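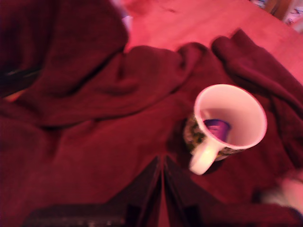
4. Setting up perception for soft and uneven surfaces

This section explains how to prepare the Jemo perception module when objects do not stand on a flat table but lie on cloth, a blanket or other soft material. If you only work on a hard flat surface, you can skip to section 5.

Before you start, the hand camera must be calibrated (section 3) and the Skukitz control service must be running. The status line in the Skukitz window should say READY. If it says WAITING, the arm has not yet been homed.

4.1 Switch off the flat plane

In the standard configuration, Jemo looks for the largest flat plane and treats everything above it as an object. On folded cloth this gives bad results. A high fold is taken as an object, and a small object in a valley between two folds is lost.

1. Open the Jemo settings and choose the tab Surface.
2. Change Surface model from Plane to Height map.
3. Set Map resolution to 2 mm. A finer value is possible but the update becomes slow.
4. Press Apply. The preview goes grey for a short time while the map is built again.
5. Move the arm slowly by hand over the whole work area, until the coverage bar is full.

Note: The height map is not updated automatically when the cloth is moved. After each grasp that touches the cloth, the map must be refreshed. You can let the planner do it by ticking Refresh after contact.

4.2 Correct the colour

A large cloth in a strong colour, especially red, can pull the automatic white balance of the camera to one side. White objects then look pink and the segmentation may join them with the cloth. Please do not try to repair this with the segmentation threshold. Correct the camera first.

1. Remove the cloth and all objects from the work area.
2. Put the grey card where the objects will be.
3. In the tab Camera, press Measure white, wait for the beep, then press Lock.
4. Put back the cloth and check the preview. Some red cast may remain and this is acceptable, provided that the edge of a white object can be seen clearly.
5. Save the profile with a name you will recognise later, for example the colour of the cloth.

Caution: The lock is lost when the camera is unplugged. Up to the August release there was no warning about this. If your version is older, check the lock every time you start.

4.3 Reduce motion blur

Pictures from the hand camera are blurred if the arm is still moving when they are taken. The detector can accept a little blur, but the grasp pose of a thin part, such as the handle of a mug, will not be exact.

1. In the tab Camera, set Exposure to Manual.
2. Lower the exposure until the preview is a little darker than you would like.
3. Set Settle time to 400 ms. This is the pause between the end of a movement and the next picture.
4. Run the command jemo check blur. A result of PASS is enough, you do not need to repeat it for a better score.

If the result is FAIL also with a long settle time, the reason is usually mechanical. Check the screws of the camera bracket before you change more settings.

4.4 Containers and what is inside them

Cups, mugs and bowls are handled by the Danladi grasp planner as open containers. On a soft surface they are often tilted, and the planner must know the direction of the opening.

1. In Danladi, open Object rules and tick Estimate opening.
2. Tick Check interior. The planner will then look for a second object inside the container before it proposes a grasp.
3. Choose what to do when something is found inside. Keep moves the container and its content together and limits the tilt. Take out first makes a separate grasp for the inner object. Ask stops and waits for the operator.
4. For the grasp type, choose Rim or Handle. With Handle, there must be enough free space between the handle and the cloth for one finger.

Note: A dark pattern on the outside of a mug can be confused with shadow in the folds. In this case choose Rim, as the rim normally has a better contrast.

Caution: Take out first needs the fingers nearly closed when they enter the container. Check that the finger width in the tool file is the real one. The tool file delivered by Skillthorpe is for the narrow fingers only.

4.5 Limit the contact with the cloth

1. Set Floor clearance in Danladi to Follow height map.
2. Set Downward force to Low.
3. Tick Lift and look. After the grasp the arm goes up a short way and takes one more picture. If cloth is seen between the fingers, the grasp is opened again.

The message E164 means that cloth was found between the fingers three times for the same object. Move the object a little by hand, refresh the height map and press Continue.

The message E1,054 in the old log format and E1054 in the new one are the same. It means that the height map has a hole under the planned grasp. Repeat step 5 of 4.1, and go slowly over the deep folds.

When all settings are done, save them with File, Save station. The colour profile is not part of the station file and must be copied separately, see 7.2.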